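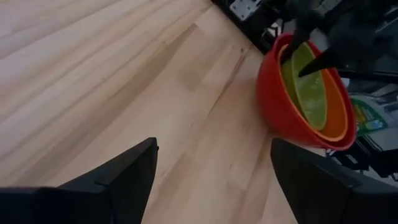
A light wood tabletop, grain running on the diagonal.

Bukby: a collection of household card games

Bukby is a dataset of card games as people play them at home, with all the house rules, odd scoring and family names left in. It holds more than 70 games, each written down from somebody who plays it. I started it after my aunt and my neighbor taught me the same game under different names and with opposite ideas about what a jack is worth, and I have been happily chasing that kind of thing ever since!

If you like cards, local words, rule writing or just reading how other families fight over the last trick, there should be something in here for you. You don't need to program anything to use it. The game files are plain text and you can read them over coffee.

What's in the folder

games/ has a file for every game. The file name is the name the teller used, in lowercase, with a number added if the name was already taken (it often was).
terms.csv lists the words people use at the table: names for suits, for the dealer, for a hopeless hand, for the card you turn up to set trumps.
links.csv says which games look related and why we think so.
notes/ has longer pieces about single games. Start with the one on Skinora - it's my favorite thing in the whole collection.

How a game file is laid out

Every file has the same 6 parts in the same order: name, deck, deal, play, scoring, arguments. The first five are what you would expect. "Arguments" is where we put anything the teller's family disagrees about, and it is nearly always the best part. A typical entry, from skinora.txt:

name: Skinora (also "the skinning")
deck: the short one, sevens and up
deal: all cards out, dealer's left starts
play: follow suit if you can, otherwise play what you like; trumps change whenever somebody takes a trick with a queen
scoring: count your queens, then your last trick
arguments: does a queen that loses its trick still change trumps? Grandmother said yes. Everyone else waited until she was out of the room.

Empty parts are marked "not told". Please read that literally. It means the teller didn't say, so the game may well have a rule there that we never heard.

How the games were collected

Most came from long conversations, with cards in hand whenever we could manage it. People remember so much more once they're dealing. Marin Todorova did the bulk of these and has a wonderful way of getting a rule out of someone by playing it wrong on purpose. Haris Tomić typed up the paper notes and wrote terms.csv almost from scratch. Lucero Quispe tested the games that had gone unplayed for years, usually with her patient cousins, and sent back lists of places where the rules simply ran out.

A smaller group of games was sent in by mail. These have "by letter" on the top line. They tend to be neater and shorter, and I trust them a little less, as it's easy to tidy up a rule when you're writing it down for a stranger.

We kept the tellers' own words as far as we could. Spelling was fixed, rude nicknames for opponents were left in if the teller was fine with that. Family names were taken out unless the name is part of the game, as with Petkov, which Panagiotis Petkov's family named after themselves and would like to stay that way.

About links.csv

This file is partly guesswork and you should treat it so. A link marked "close" means we played both games and kept mixing them up. A link marked "loose" means they share some striking rule, like the changing trumps in Skinora. Neither label says which game is older. I'd love to know! But we have no evidence for that and I would rather leave the question open than draw a pretty family tree.

Known problems

The deck line is unreliable in 9 files, where the teller remembered the play well but was unsure which low cards had been thrown out. They carry a question mark after the deck.
Istow is in here as 2 files. They came from different tellers and the scoring can't be made to agree. Don't merge them, please - several people have offered.
Terms from different languages sit side by side in terms.csv with no language column. Haris is working on it.
Children's games are thin. People seem to think they don't count, and they absolutely do.
Gambling stakes were left out when the teller asked us to.

Using the collection

Read it, teach from it, print it, play it. If you publish something based on it, mention Bukby and keep the teller line from the top of the file. If you change a rule to make a game work better, go ahead, that's how all of these came about, but give your version a new file name so it doesn't get mistaken for the told one.

Sending in a game

Copy blank.txt, fill in what you know and write "not told" for the rest. Half a game is welcome. A name and a scoring rule with nothing in between is welcome too, and sometimes a second person turns up with the missing middle. Velimir Vidmar reads everything that arrives and will probably write back with questions about who deals next.

The next batch goes in during June. This readme was last changed on 22nd February, mostly to add the bit about Istow.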